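Joris cell: simulated gripper retuned before the June changeover

Nélida Acuña has finished the first round of work on the simulated copy of the Joris cell at Otstead. 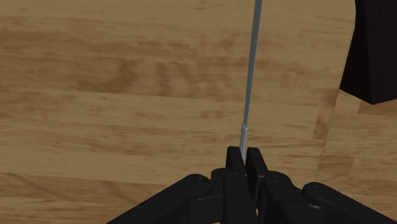
The model is where we try out grip settings before anyone touches the real arm. Thin rods have been the weak point. A rod held near its lower end has a lot of length above the fingers, and in the old model it would swing over as soon as the wrist turned. Nélida traced that to the finger pads, which had been given the same friction value as the palm. She split them into their own material and reran the standard set of 214 picks. The rod slipped in 16 of them, and all of those were picks where the arm came in too fast.

She also went through the linkage joints. Two of the pivots were set with no damping at all, so the fingers chattered on closing. They now close cleanly at full speed.

Mohammed-Awal Appiah will carry the new values over to the real gripper. The pads on it are due for replacement anyway. We change them every 2,000 cycles, and the counter should be reset from the Drurnine panel when the new ones go on, not from the pendant. Please write the pad batch in the cell log as well.

The wrist speed limit stays where it is until the fast picks have been looked at again. If you run the Barredo cell, leave your settings alone for now, as its fingers are a different length. Questions about the model go to Nélida.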